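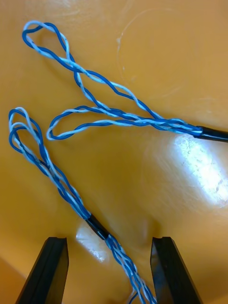 **From:** Mayu Hoshino
**To:** kubo-build
**Subject:** Re: Kubo kits: twisted leads, bin layout, what goes in the tray

On 2nd August, Estíbaliz Casado wrote:

> Hi all,
>
> I have been through the kits that came over from the Barnia bench and I have a few points before we release the next batch of 18.
>
> First, the blue pairs. The drawing calls for the twist to start at the end of the sheath and run to the connector. Several of the ones I opened had a tight section near the sheath and then went loose, with the dark and the light strand wandering apart. In three of them I could put a pencil through the gap. Is that how they arrive from Ferier, or is it happening in handling?
>
> Second, the solenoids. In 10 of the kits the lead had been wound around the body. I unwound one and the wire had a set in it right where it enters the coil. I would like us to stop doing that, or agree that it's harmless and put it in writing.
>
> Third, the round boards. They are going into the kit bare. Should they be bagged?
>
> Fourth, the bench instruction still describes the old layout with everything in one long rack. I don't know which layout people are using now, and I would like the document to match.
>
> Last, do we still need the sheet in the tray?
>
> Estíbaliz

Taking these in a different order, with the layout first, since two of the other answers depend on it.

**Layout**

The rack is gone. It was removed in March when we moved Kubo off the Flotoseck line, and the instruction was never updated. My fault, I had it down as a drawing change and it isn't one.

Current layout is four yellow bins with the steel tray in the middle, one part type per bin:

- upper left: solenoids
- lower left: round red boards
- upper right: twisted harnesses, light strands, black connectors
- lower right: red and black leads

Blue pairs are not in this set. They are picked separately and join the kit at the second check, mostly for reasons of space. Two sheathed assemblies take up as much room as all of the solenoids, and if they share a bin with anything that has a small connector the loops catch on it.

Positions matter less than consistency. The check sheet is written to be read from left to right, upper bins and then lower, so if somebody swaps two bins the sheet no longer lines up and the checker has to hunt. If you need to swap (left-handed people have asked), swap on both benches and tell this list.

I have redrawn the layout page. It will be in the next revision of the bench instruction together with the changes below.

**Blue pairs**

Both, I think. I took assemblies from an unopened Ferier bag and laid them out beside ones that had been through kitting. The unopened ones already had some looseness toward the far end of the loop. The section next to the sheath was tight on every one I looked at. After kitting, the loose part was longer.

What seems to be happening is that the assemblies are picked up by a loop. A loop of twisted pair will open if you lift it by the tip and let the sheath hang, because the weight of the sheath pulls one strand more than the other. It then doesn't close again when you put it down. Do that at picking, again at check, and again at the build bench, and you get your pencil gap.

Proposed wording for the instruction:

1. Pick up sheathed assemblies by the sheath.
2. Place them with the loops flat. Do not fold a loop back over the sheath.
3. Do not lay a second assembly across the loops of the first.
4. If a pair has opened, set it aside. Do not re-twist by hand.

Item four will get objections. I know it is quick to re-twist one and that it looks fine afterward. The trouble is that hand twisting nearly always adds turns near the fingers and leaves the rest alone, so the pitch ends up worse than it started, only less visible. Set them aside in the gray tote under the bench and I will go through the tote with Ferier's returns form open.

I have not decided whether a gap is a reject on its own. The drawing gives a pitch and no tolerance. I have asked for one. Until it arrives, use the rule we had on Flotoseck: if the strands can be seen to run parallel for longer than the connector body, it is set aside.

**Solenoids**

I would stop winding the leads. The habit came from the Flotoseck kits, where the solenoid went into a tube and the lead had to be short. Kubo has no tube, so there is nothing to gain from it.

The wire entry on this part has no strain relief beyond the tape. A lead wound once around the body, loosely, probably does no harm over an afternoon. Wound tight and left in a kit box over a month, it takes a set, and then the person at the build bench straightens it by pulling. That pull goes straight to the entry. I found one part with the tape lifted, and I can't prove that was the cause, but I don't want to collect more of them.

The lead should be left in its natural curve. If it is in the way, make a single open loop beside the body, never around it. The white connector should lie on the tray side so that it can be seen at check without touching the part.

Please also note that some solenoids are brass-colored and the others are not. This has come up at check more than once. They are the same part number with a different plating lot, and a kit can contain either or both. They do not need to be matched and they should not be sorted. If you see somebody sorting them, forward them this paragraph.

One thing I would add that you didn't raise: do not let plungers point at each other in the bin. They are free to move, and when the bin is carried they knock. A few of the older parts have a flat worn on the tip. Parts tipped in from the supplier bag will land as they land, so turn them apart after filling — it takes no time with the quantities we load.

**Boards**

Bare on the bench, bagged when they leave it. The bag goes on at second check, after the connectors have been looked at, and it is the static-shielding type from the roll and not the pink one. We tried bagging before picking. People then took the board out to check it and put it back in upside down, and the capacitor wore through the bag in transit.

Boards go in the bin component side up with clear space between them. They must not be stacked or leaned against the wall of the bin. The round outline means they roll if they are put on edge, and one did, off the Barnia bench and onto the floor. It passed test afterward, but it was scrapped anyway.

**Harnesses and red/black leads**

No change to either, apart from one correction. The old instruction says to band the harnesses in pairs. Leave the bands off. A band left overnight puts a waist in the braid, and the connectors at the two ends then sit at different lengths when it is installed. Loose in the bin is fine as long as the connectors are not threaded through each other.

Red and black leads are to be kept as bundles. If a bundle comes apart in the bin, take all of it out, sort it on the table, and put it back. Trying to sort it inside the bin pulls the others apart too.

**Tray**

The tray is the only place a kit is assembled. Parts go from bin to tray, are checked in the tray, and go from tray to box. Nothing goes from bin to box directly, even when only one part is missing from a kit. I have seen this skipped on both benches and I understand why, but every short kit we traced from the last batch was one that had been topped up that way.

Load by part type, solenoids first. They are the heaviest item and will mark a board if they are put down after it.
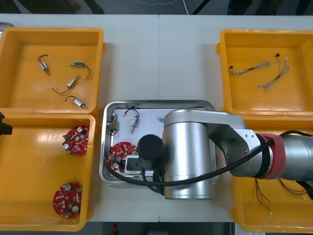

> Last, do we still need the sheet in the tray?

Keep it. The plain white paper stops parts from sliding on the steel, and it makes dark wire and small black connectors much easier to see at check. Replace it when it is marked or creased, and at the start of each batch in any case.

Do not write on it. There was a period when people noted the kit number on the sheet, and the sheet then stayed in the tray for the next kit. The kit number belongs on the check sheet and on the box label and nowhere else.

**Open items**

- Pitch tolerance for the blue pairs: with me, waiting for an answer on the drawing.
- Bench instruction, new revision: with me. I will post the draft here before it is released.
- The 10 kits with wound leads: Estíbaliz, can you unwind them and look at the tape at the wire entry? If the tape is flat, they can go. If it has lifted, pull the solenoid and put it in the tote with a tag.
- Release of the 18: on hold until the wound leads have been looked at. I don't see a reason to hold for the pitch question as well, provided the blue pairs have been checked against the Flotoseck rule. If anyone does see one, reply to the list and not only to me.

The shielding bags are running low on the Barnia side. There is a full roll in the cabinet by the label printer, second shelf, behind the heat shrink.

Mayu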